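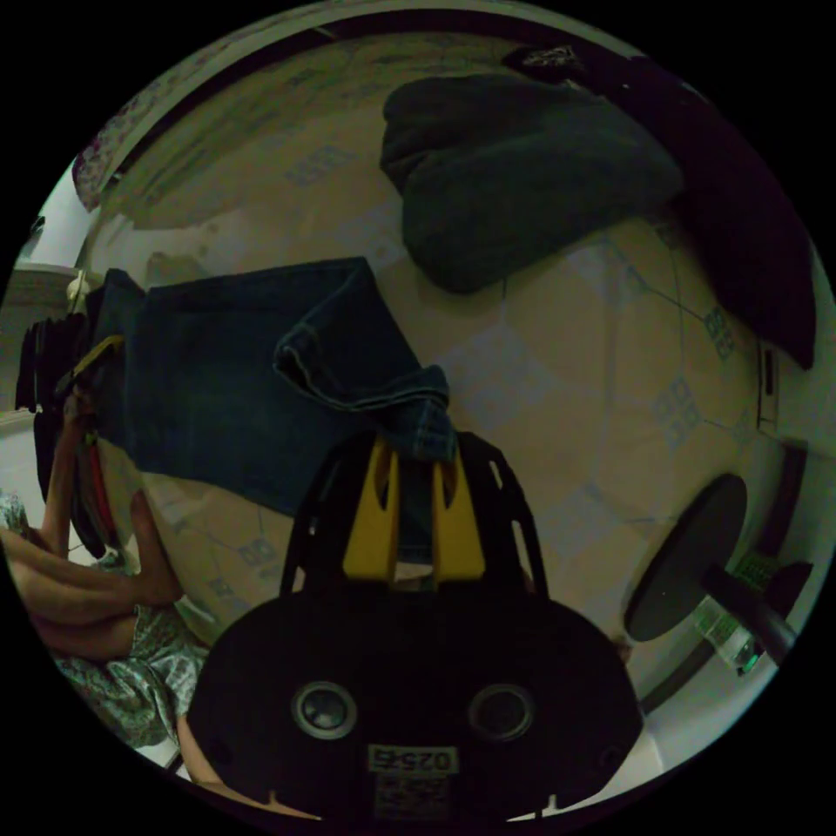
Attachment 1: jeans and dark clothes on the tile floor, ticket 1161

Ticket 1161
Subject: Blue color coming off new jeans in the laundry room
Opened by: Serena Tedesco
Assigned to: Nkechi Oyewole, Curnidel Garment Care
Status: Waiting on customer

Serena Tedesco wrote:
Hello, and thank you in advance for reading all of this, I do tend to go on! I bought a pair of your Orora jeans in April and love them dearly, but they have turned a load of light things blue. I washed them with two pillowcases and a cream blouse, on warm, with the Skostico liquid I always use. The pillowcases I can live with. The blouse was my grandmother's, and I would so like to save it. I have put the jeans on the floor with the dark things for now, so they can't do any more harm.

Nkechi Oyewole wrote:
Hi Serena, thank you for such a thorough note, and I'm so sorry about the blouse. First things first — please don't put it in the dryer or iron it. Heat can set the loose dye and make it a good deal harder to lift. Could you tell me whether it has been dried already, and what the care tag says, if it still has one?

The jeans are a fairly deep indigo, and a shade like that can go on giving up color for quite a few washes. Keeping them with the dark clothes is just right. Turn them inside out, unroll the cuffs (loose dye and lint like to collect in there), and use cold water only.

Serena Tedesco wrote:
Not dried, thank goodness, it's hanging over the bath. The tag has faded to nothing but I'm fairly sure it's cotton. I never once thought of unrolling the cuffs! I've worn them turned up since the day I got them.

Nkechi Oyewole wrote:
Oh, that's good news about the dryer. I asked Suleiman Omoregie, who looks after our fabric questions, and he suggests this for the blouse:

1. Fill a basin with cool water and stir in an oxygen bleach that is marked safe for colors, in the amount on the pack.
2. Dab a hidden seam first and wait a few minutes.
3. If the seam looks fine, soak the blouse for 8 hours.
4. Rinse in cool water and look at it in daylight. Repeat if there is still some blue.
5. No chlorine bleach, please, especially on an older piece.

The pillowcases can go in the same way, in their own basin. Let me know how the blouse looks and I'll keep the ticket open until I hear from you.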